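Teaching Aneo to Hang the Washing
Final project report, Kamala Iyer and Mohandas Salian
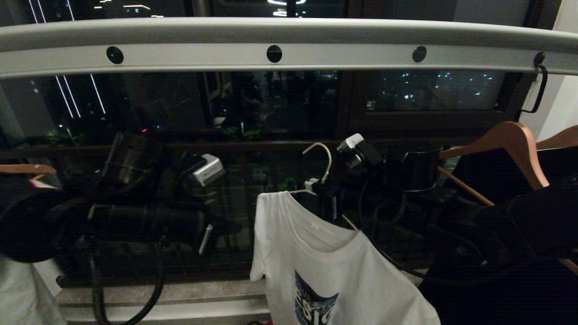

Meenakshi Menon read our first draft and wrote back that she didn't see why we wanted more examples when the ones we had were so uneven. Half of them, she said, would teach the robot to hesitate. She was right, and sorting that out became the best part of the term!

Aneo is a two-armed robot, and our job was to collect examples of it putting clothes on hangers and getting them onto a drying bar. One of us steers both arms while the cameras and joint readings are recorded together. Each go is saved as one episode. We started out hoping for 2000 episodes, a number we picked before either of us had tried to steer a gripper towards the neck of a T-shirt.

We finished with 412. After Meenakshi's note we watched every one of them again (yes, all of them) and kept 300 for training. We threw out the ones with long pauses in the middle and the ones where the operator changed grip for no good reason. We kept the fumbles that ended in a proper recovery — a learner needs to see how to get out of trouble too.

The bar is where most of our time went. Getting the hook over it means lifting high, coming forward and then lowering, and from the head camera it's really hard to judge how far away the metal is. The wrist cameras helped a lot. Mohandas got so good at it that his episodes were almost too smooth, so we made sure mine stayed in the mix.

We also learned to change the setup more. In November we recorded for days with the same shirt in the same spot, and the first model we trained on that reached for the same spot no matter what. Once we swapped garments, moved the neighbouring hangers along and recorded in the evenings as well, it began to follow the hanger. It was such a good feeling to watch!

Still to do: trousers, which we barely touched, and a fair test with clothes the model has never seen. Thenmozhi Thevar has the episode list and our labelling notes if the next group wants to carry on.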